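Home Visits Workshop Notes Archive Contact

Stirnham open house, Mar 1, 2025

I went to Stirnham expecting to be sold something, and for the first half hour I was. There was coffee, a talk with a lot of arrows in it, and a claim that their pen-sorting cell, which they call Abella, "runs itself." I have kept machines going for most of my working life and have yet to meet one that runs itself. So I skipped the second talk and went looking for whoever has to fix it.

That was Osaze Igwe, who was a lot more use than the slides. Abella's job is to pick up pens and refills lying any old way on a white table and put them in a box. Osaze keeps a log of every stop, and he let me read it. Most of the entries are dull, which I took as a good sign that they're real. Finger pad slipping. Finger pad replaced. Cable tie gone again.
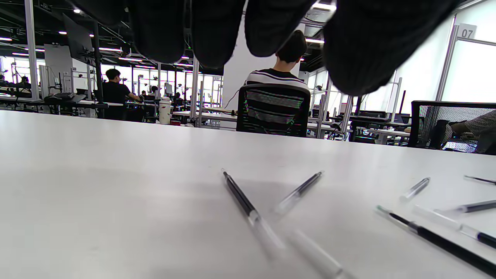
The pads are the part I kept asking about. They get inspected every 600 picks and swapped at 1000, whatever they look like. I asked where 1000 came from. Osaze said it came from Cusell, the firm that supplies them, and that in his opinion it is generous to the pads. He has pulled them early more than once. I'd want to see that written into the schedule, and so far it's a penciled note on the inside of a cabinet door.

Setup in the morning takes 30 minutes if it goes well. The table gets wiped, the fingers are opened and closed a few times with nothing between them, and then a handful of test picks are done before anyone trusts it with a real batch. The wiping matters more than I would have guessed, as a smear on the surface can throw off the pick height, or so they believe.

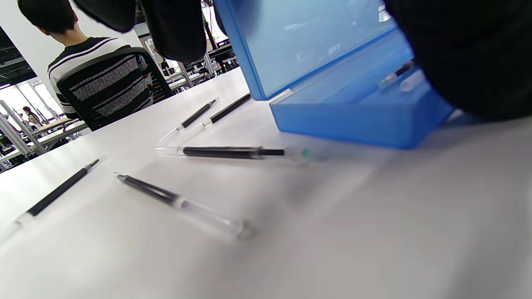 My main complaint is with the test picks. They are meant to stand in for the whole day's work, and I don't think they do. The layout they like best is a few pens well apart with plenty of bare table, and the clear plastic barrels with a black core are a fair challenge, I'll give them that. But the blue box sits open with its lid standing up at a tilt beside the tray, and that lid is as shiny as a car hood. I asked if the reflections ever fool the thing. Parveen Sivakumar, who wrote the morning checklist, said they had talked about a matte box back in July. They are still talking about it.

She was straight with me on repairs, too. The grip controller is a Stinix unit, and there are 6 screws between you and the connector that works itself loose. All of them have to come out, with the wrist held up in one hand. Whoever designed that never had to do it. Osaze wants a hinged cover. I'd settle for longer cable. 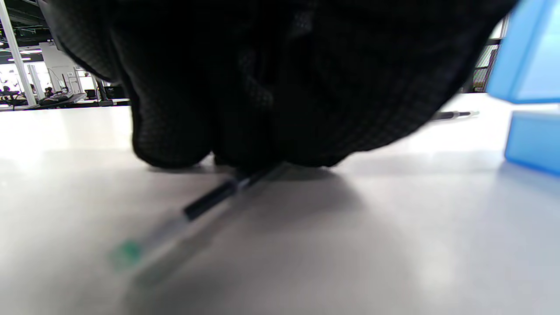

Can one person look after a cell like this on top of another job?

Only on a good week. The pads and the wiping are easy enough to fit in, but the loose connector takes two people to do properly, and the log shows it picks its own moments.

I asked what a stop costs them and got a shrug, so either they don't know or they'd prefer that I didn't. The brochure has a nice graph of uptime with no scale on the side. I've asked Parveen to send me the log totals for a full month, and if she does I'll put them up on the Workshop Notes page. I still wouldn't buy one on the strength of that talk. I might borrow their checklist, though, with the pad swap moved up to 600.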